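Rules we keep for the sorting table

Print this post | E-mail this post

Fri 27 March

For a long time I wanted to write down the rules we use at our table, and I did not do it, because everybody in the room already knew them. Then Nahom Feyisa joined us and in his first week he asked me why the bins have tape on them. I gave him one answer, Akosua Asamoah gave him another one, and Wanda Whitlock told him to take it off. So now I write.

We are a small group in Vallejo. The work is teaching an arm to sort toy bricks by color into a bin with compartments. Our software for recording is called Rerngate, and it does only what you tell it. If the table was prepared badly, it saves the bad table with great patience.

My first rule is about the start position. The fingers must be open before you press record, and the table between them must be free. Before, we allowed a start with closed fingers if the operator was in a hurry. In February we looked through 254 recordings and found 28 where the first movement was only the operator opening the fingers. Braulio Zavala wanted to cut these beginnings away by script. I was against it, and we spent a whole lunch on the question. In the end we recorded them again. It took two afternoons and I still think it was correct.

The second rule: one person has the hands on the table, or the arm is moving. Never both. There is a written standard for this kind of thing and I recommend to read it slowly, with a dictionary if you are like me. But a standard does not say what to do when a brick falls on the floor and you want to pick it up quickly. Our rule says: stop the arm, say "stopped" loudly, wait until the operator repeats it, and then reach. Everett Mercado thinks that saying it twice is too much. He does it anyway, for which I thank him.

Speed is the part where I changed my opinion. I used to write one limit for everything. Now we have a slow limit for the last part above the bricks and a normal one for the rest, and the operators complain less.

Print this section | E-mail this section

About the layout of the bricks we had the longest discussion. My rule is that they should not be placed nicely. Children do not leave them with the studs up and neither should we, so some bricks lie with the hollow side up, some turned like a diamond, and a few of them touch each other. The bin may stand diagonally too, as long as the arm can reach its compartments.
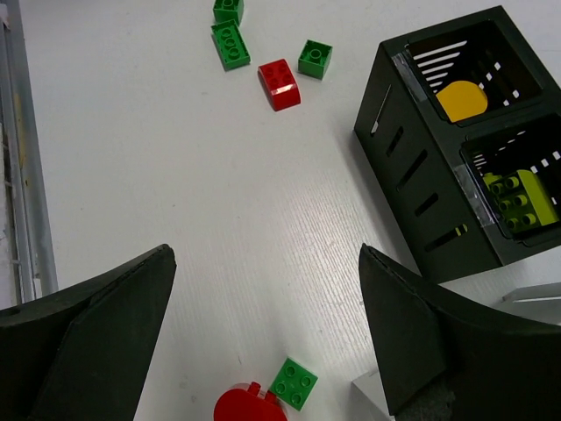 Tape is the thing Nahom asked about, so I will give the official answer. Any tape on a bin must be clear and must stay on the rim, never over an opening. Two pieces on the top rim, like on our black bin, are within the rule. I would still ask that the wrinkled one is pressed flat, as it shines, and the table already gives enough reflections without it. Colored tape is forbidden for us, above all green.

A rule I have not finished is how many recordings one operator may do in a day. Wanda did almost 300 once and she was proud, but when I compared the last hour with the first one, the grasps were lazy. I will propose a limit in April. If your group has one already, please write me the number and how you came to it.

Print this post | E-mail this post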